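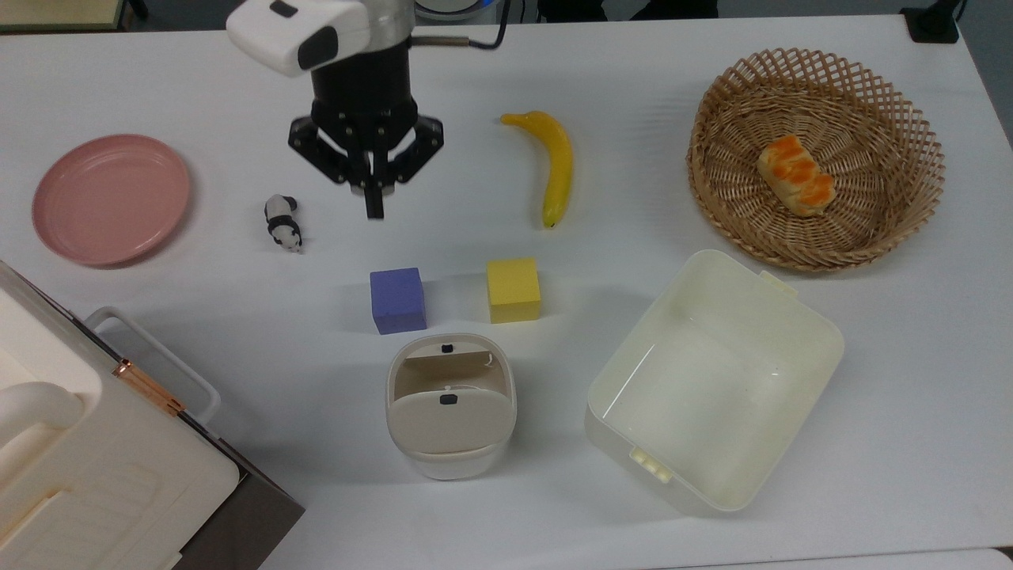
Photo: Ameck cell records, Bestcombe site

Operations > Data Collection > Cell Inspections
Filed under: Checklists and sign-offs
February | Ameck collection team

Pre-session inspection, tabletop cell, pick-and-place demonstrations

Scope: one arm, one table, mixed household props. Complete before the first recorded episode and again after any prop change. Mark OK, ACTION or N/A. A comment is required against every ACTION.

1. Arm and gripper

1.1 Gripper open and holding nothing at start pose. OK.
1.2 Finger linkages free of tape, lint and foam crumbs. OK. Wiped with a dry cloth.
1.3 Wrist cable has slack through full rotation. ACTION. Slack is adequate at present but the cable pulls firm at the far right of the reach envelope. Re-route before the next block.
1.4 Emergency stop tested from the operator's seat. OK.
1.5 Fingertip clearance over table at home pose, minimum 40 mm. OK.

2. Table and props

2.1 Props match the list for the task family: panda, plate, banana, bread roll, basket, two foam cubes, lidded container, white bin. OK.
2.2 White bin empty. OK.
2.3 Basket sits flat and does not rock when pressed at the rim. OK. Check the weave for broken ends, which snag the fingertips.
2.4 Foam cubes undamaged. ACTION. One corner is starting to tear. Replacement ordered from Marín; keep the same colour or the language labels will need redoing.
2.5 Lid of small container stays up unassisted. OK.

3. Cameras

3.1 Fixed view shows all small props at reset. OK.

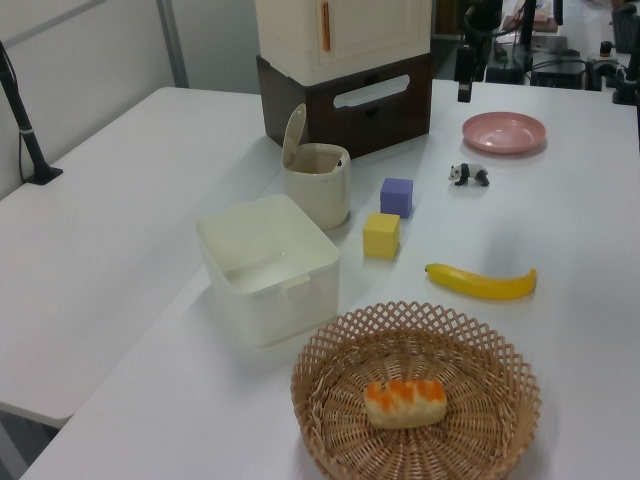

Fig. 2. Fixed view at reset, bread roll in basket.

3.2 Lens clean, focus locked, exposure locked. OK. White table clips easily, so leave exposure where the calibration sheet puts it.
3.3 Timestamps agree across streams to within 5 ms. OK.
3.4 Camera mounts tight. ACTION. One clamp had backed off by a quarter turn. Tightened and recalibrated. Add to the weekly list.

4. Recording

4.1 Free disk space checked against session plan. OK. 617 GB available.
4.2 Instruction text matches the props on the table. ACTION. Two prompts still said "bowl" for the basket. Corrected in the Cestbridge task file.
4.3 Prop positions varied between episodes. OK. Last block held 53 episodes; the reset log shows no repeated layouts.
4.4 Failed grasps kept and flagged. OK. Do not delete them at the station.

Result: cleared for recording. Item 1.3 limits reach to the left and centre of the table until the cable is moved. Item 2.4 stays open until the cube arrives.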